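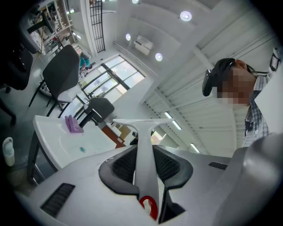
How Do You Teach a Robot to Pick Up a Sock?

4 min read

Think about the last time you picked up a sock. You didn't make a plan. You just reached down, pinched it and lifted. Easy!

For a robot, that same job is really hard. A sock is floppy. It can be flat, bunched up or inside out. A robot has no idea what a sock feels like, and it has never watched anyone put one away.

So how does it learn? One way is to copy people, and a team working on a project called Salleo has been trying a very fun way of doing that.

Borrow the robot's hand

Instead of starting with a whole robot, the team starts with just the hand. It's called a gripper, and a person holds it and uses it to do everyday jobs. Squeeze, and the two fingers close. Let go, and they open again. The fingers bend a little, so they can wrap around a cup or a pencil case without squashing it.

The gripper also carries a camera with a fisheye lens. A fisheye lens sees super wide, so everything fits into a big round picture – the fingers, the table, the chairs, even the lights on the ceiling! Straight lines can look bent and rooms can look tipped over.

Why use such a funny lens? When you reach for a sock, you need to see more than the sock. You need to know where the table ends and where the basket is. The robot does too.

Lots and lots of tries

Each time a person does a job from start to finish, the video is saved. One try is called a demonstration, or "demo" for short. For the sock job, the team collected 1,219 demos. That's a lot of socks!

Then a computer program studies them. It looks for patterns, like "when the fingers are this close to the sock, people start to squeeze." After plenty of practice, the program can guess what the hand should do next.

Did it work?

The team put the same kind of gripper on a robot arm named Lakska and gave it 200 socks, one at a time. When the program had learned from only 9 demos, Lakska mostly grabbed air. With 1,000 demos it got most of the socks into the basket, even on a table it had never seen before. Black socks on a dark table still fooled it.

Try it yourself

Put on thick mittens and look through a cardboard tube with one eye. Now ask a friend to drop a sock on the floor, and try to pick it up. Then take the tube away and try again. Which way was easier?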